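Wasserverbrauch und Reinigungsaufwand der Sanitäranlagen im Wohnheim Skenow

Projektbericht im Modul Gebäudebetrieb und Ressourcen
Verfasserin: Hidayah Nugroho

1. Ausgangslage

Das Wohnheim Skenow besteht aus zwei Häusern mit zusammen 179 Zimmern. Haus A wurde vor einigen Jahren saniert, Haus B hat zum größten Teil noch die alten Spülkästen. Die Verwaltung rechnet das Wasser pauschal über die Miete ab. Einen eigenen Zähler pro Zimmer gibt es nicht, nur einen Zähler pro Steigstrang im Keller.

Anlass für das Projekt war die Nebenkostenabrechnung, in der der Anteil für Kaltwasser in Haus B deutlich höher lag als in Haus A, obwohl beide Häuser ähnlich belegt sind. In der Einführungsveranstaltung wurde vermutet, dass die Bewohner in Haus B länger duschen. Mir kam das wenig wahrscheinlich vor, und ich wollte wissen, welchen Anteil die Toiletten haben.

Untersucht wurden zwei Fragen:

Wie viel Wasser geht in den Bädern durch die Toilettenspülung und durch undichte Spülkästen verloren?
Hängt der Reinigungsaufwand mit Kalk und Spülmenge zusammen?

2. Vorgehen

Die Messungen fanden im November statt. Abgelesen wurden die Strangzähler im Keller, jeweils morgens um sechs und abends um 22 Uhr. Die Nachtwerte sind für die Suche nach Undichtigkeiten am brauchbarsten, weil dann kaum geduscht wird. Der Strang 3 in Haus B konnte in der ersten Woche nicht abgelesen werden, der Kellerraum war wegen Malerarbeiten abgeschlossen. Diese Woche fehlt in der Auswertung.

Zusätzlich habe ich 16 Bäder begangen, acht pro Haus. Die Auswahl erfolgte nach Rückmeldung auf einen Aushang, sie ist also nicht zufällig. In jedem Bad wurden der Typ des Spülkastens, die Einstellung des Schwimmers und der Zustand der Heberdichtung notiert. Die Dichtheit wurde mit Lebensmittelfarbe geprüft: einige Tropfen in den Spülkasten, zwanzig Minuten warten, dann nachsehen, ob sich das Wasser im Becken verfärbt hat. In drei Bädern musste der Versuch wiederholt werden, weil zwischendurch jemand gespült hatte.

Die Spülmenge wurde über das Volumen des Spülkastens bestimmt. Dazu wurde das Eckventil geschlossen, einmal gespült und der Kasten mit einem Messbecher bis zur Marke wieder aufgefüllt. Bei den Unterputzkästen in Haus A geht das nur mit abgenommener Betätigungsplatte.

Parallel lief ein Fragebogen zu den Putzgewohnheiten. Er lag in beiden Häusern an den Briefkästen aus, 50 Bögen kamen ausgefüllt zurück.

3. Ergebnisse der Messung

In Haus A spülen alle geprüften Kästen mit Zweimengentechnik, also sechs Liter bei der großen und drei Liter bei der kleinen Taste. In Haus B wurden bei sechs von acht Bädern neun Liter pro Spülung gemessen. Die beiden übrigen hatten bereits einen neuen Kasten des Herstellers Prarnico mit Spartaste.

Der Farbversuch war in Haus A in einem Bad auffällig, in Haus B in vier Bädern. In einem der vier Fälle lief das Wasser sichtbar an der Beckenwand herunter, die Bewohnerin hatte das schon länger gehört, aber für ein Geräusch der Heizung gehalten. Dort war der Schwimmer zu hoch eingestellt, und das Wasser lief über das Überlaufrohr ab. Nach dem Verstellen war Ruhe. In den anderen drei Bädern war die Heberdichtung verhärtet.

Die Nachtwerte passen dazu. In Haus A stand der Zähler in den meisten Nächten zwischen Mitternacht und fünf Uhr nahezu still. In Haus B lief er durchgehend weiter. Für einen einzelnen Strang in Haus B ergab die Hochrechnung einen Verlust von 4000 Litern im Monat, allein aus den Nachtstunden gerechnet. Tagsüber lässt sich der Verlust vom normalen Verbrauch nicht trennen.

4. Reinigung und Kalk

Das Wasser in Skenow ist hart. In allen begangenen Bädern gab es Kalkränder, am stärksten dort, wo ständig etwas Wasser nachlief. An diesen Stellen bildet sich ein senkrechter Streifen unter dem Spülrand, in dem sich Urinstein schneller festsetzt.

Im Fragebogen gab die Mehrheit an, die Toilette einmal pro Woche zu reinigen. Genannt wurden vor allem Bürste und flüssiger WC-Reiniger, seltener Essig oder Zitronensäure. Bewohner mit Kalkstreifen im Becken putzten nach eigener Angabe häufiger und benutzten mehr Reiniger, waren mit dem Ergebnis aber weniger zufrieden.

Mechanisch ist die Bürste nach wie vor das wichtigste Hilfsmittel. Sie erreicht die Beckenwand und den Abfluss gut, den Bereich direkt unter dem Spülrand dagegen nur, wenn sie schräg angesetzt wird.

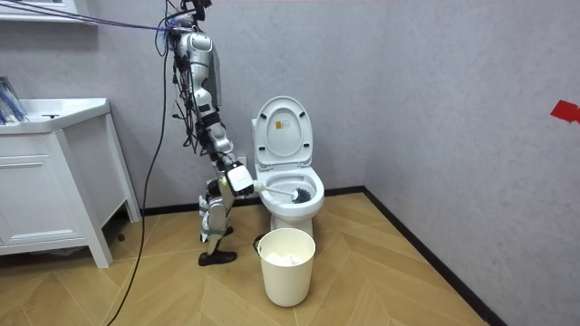

5. Empfehlungen

Die Heberdichtungen in Haus B sollten vollständig getauscht werden. Das Ersatzteil ist billig und der Einbau dauert mit etwas Übung zehn Minuten. Bei den alten Kästen muss vorher geprüft werden, ob der Hersteller die Form noch liefert. Für das Modell in Strang 2 habe ich nur bei dem Händler Chantharasri passende Dichtungen gefunden.

Ein Austausch der Neun-Liter-Kästen lohnt sich am ehesten dann, wenn ohnehin am Bad gearbeitet wird. Bei älteren Becken reicht eine kleinere Spülmenge nicht immer aus, deshalb sollte der neue Kasten zuerst in einem einzelnen Bad ausprobiert werden.

Für die Reinigung wird ein Entkalken mit Zitronensäure alle drei Monate vorgeschlagen. Die Säure muss kalt angesetzt werden und darf nicht mit chlorhaltigem Reiniger zusammenkommen. Ein entsprechender Hinweis könnte in die Hausordnung, die neu eingezogenen Bewohnern ausgehändigt wird.

6. Einschränkungen

Die Zahl der begangenen Bäder ist klein, und wer sich auf einen Aushang meldet, hat möglicherweise eher ein Problem mit seiner Toilette. Der Anteil undichter Kästen kann deshalb zu hoch liegen. Der Duschverbrauch wurde nicht gemessen. Ob in Haus B tatsächlich länger geduscht wird, bleibt damit offen.

Die Ablesewerte und der Fragebogen liegen dem gedruckten Bericht als Anhang bei.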